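Section 4. Planning and Budgeting for a Two-Arm Station

Use this section before you place an order for a Nirno station. Complete the steps in order and keep the worksheet with your purchase papers.

4.1 Before you request a quote

1. Write down the tasks the arms will practice. A station used for small household items needs a table, two arms, a gripper for each arm, and a dark backdrop.

2. Measure the room. Leave 3 feet of clear floor on each side of the table for service access.

3. Check the power supply. Each station needs its own circuit. 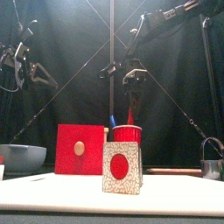
Can we buy one arm now and add the second one later?
The controller supports a second arm at any time, but the table mounts have to be ordered as a pair at the start.

4.2 Setting the budget

4. Enter the price of the station from your Sauerland quote on line 1 of the worksheet. Freight is quoted separately.

5. Set aside $400 for task items. Cups, bowls, markers, and wooden boxes wear out or get swapped as the tasks change, and most sites buy them locally.

Note: Task items are not covered by the Nirno warranty.

6. Add one set of spare gripper fingers per arm. Order them under part number 132.

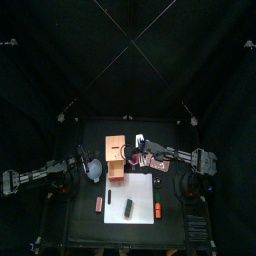
Fingers ship from the Varnov warehouse and can take 4 weeks to arrive, so put them on the first order. Cables and fuses are normally in stock and can wait until you need them.

CAUTION: Do not budget for third-party fingers. Fingers of the wrong length can strike the tabletop and damage the wrist.

7. If the tasks call for long or thin items such as spoons, include wrist cameras on the quote. They cannot be fitted on site.

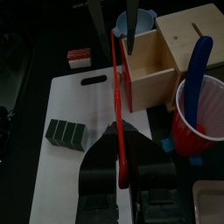
8. Add one day of installer time and one day of operator training.

9. Total the worksheet and have it signed by the person who approves equipment purchases. Quotes issued after February carry the new freight rates.

Clarnik Equipment Guides | Revised July 29, 2021 | Contact us | Back to top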